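Subject: Re: [tinned-fish] Storing cans for a long time, and the dates on them
Date: February 19, 2020

Hello all,

I read the message below two times and I want to answer it properly, because I had the same questions when I moved to Wiltton and began to keep a real pantry. Before that I lived in one room and I bought one can when I wanted one can. Please forgive my English if some words are not the usual ones.

> I have inherited a lot of canned food from a relative's house in Kencombe.
> Mostly fish, some beans, some fruit. A part of it is past the date. Do I
> throw away everything past the date? Also I have only a garage to keep it
> in, which gets hot in summer. And is it true that sardines get better with
> age, or is this something people say to sell old sardines?

I will go in the order of the questions, and then I add a few things you did not ask.

1. The date on the can

For most canned food the date tells about quality. The maker promises the taste and the texture until that day. After that day the food is usually still good to eat if the can is sound and was kept in a cool place. I have eaten beans two years after the date and they were a little softer, this was all the difference. But I am only a person who likes cans, so if you have a doubt about one can, please let that one go.

Fruit is a different case. Pineapple, tomatoes and everything sour works on the metal from inside, and after a long time the taste becomes like a spoon. I would sort the fruit first and be more strict with it than with the fish.

2. Which cans to throw away without thinking

A can that is swollen at the end, a can that leaks, a can with deep rust which does not rub off, a can with a sharp dent on the seam. If it sprays when you open it, do not taste it. Do not give it to the dog either. A shallow dent in the middle of the side, with no sharp fold, is usually only ugly.

For the sorting itself I advise to put everything on one big table where there is good light. On the shelf you see only the front row, and the bad one is always in the back. Turn each can and look at both ends.

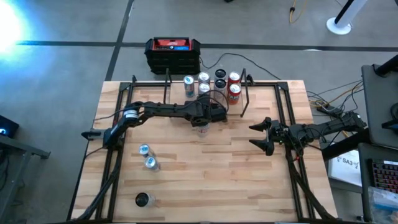 3. The garage

I am sorry to say it, but the garage is the worst part of your plan. Heat makes canned food old much faster than time does. If you have any closet on the inside of the house, on the north side, use this. Under the bed is also fine. My neighbors laughed about my bed until they needed chickpeas in a snow storm.

If it must be the garage, keep there only what you will eat before the summer, and put it low, near the floor, but not on the floor. Concrete gives moisture and the bottom rim becomes rusty. Two flat pieces of wood under the box are enough.

4. Do sardines get better with age

Yes and no. Sardines in olive oil change with the years. The bones become soft, the oil goes into the flesh, and the taste becomes more round. Some people turn their cans every few months so that the oil reaches all sides. I do it also, when I remember. But this is for good fish in good oil. Sardines in tomato sauce do not improve in my experience, and in water I would not wait at all.

I did a small test with cans from the Tuhiwai shop, the small ones with the paper wrap. I opened one that was new and one that I had kept for 277 weeks (I write the week on the wrap with a pencil, I know this is strange). The old one was better. It was not so much better that I would wait 277 weeks again on purpose.

5. Rotation, which you did not ask

Put the new cans in the back and take from the front. Everybody knows this and half of us do not do it. What helped me was to write the month and the year on the top with a thick marker, large, so I can read it without my glasses. The printed code is often too small, and on some cans it is only a factory code which tells you nothing.

6. If it is too much for you

The food pantry in Grorkdale takes cans, but they do not accept anything past the date, and they do not accept cans without the label. Call before you drive. When I went there in February with my boxes they were closed for cleaning and I carried everything home again, up the stairs.

One question from my side to the list. I have found 700 gram cans of white beans in salt water, and for one person it is too big. After opening I move the rest to a glass jar with its own liquid, and it keeps three days in the refrigerator. Does somebody freeze them? With the liquid or without? I tried once without and the skins came off.

To the person who wrote: if you find anchovies in the boxes, look at them separately. Many of them are only salted and not cooked in the can, and they must be kept in the refrigerator from the beginning. If they stood in a warm house I would not eat them.

Greetings from Wiltton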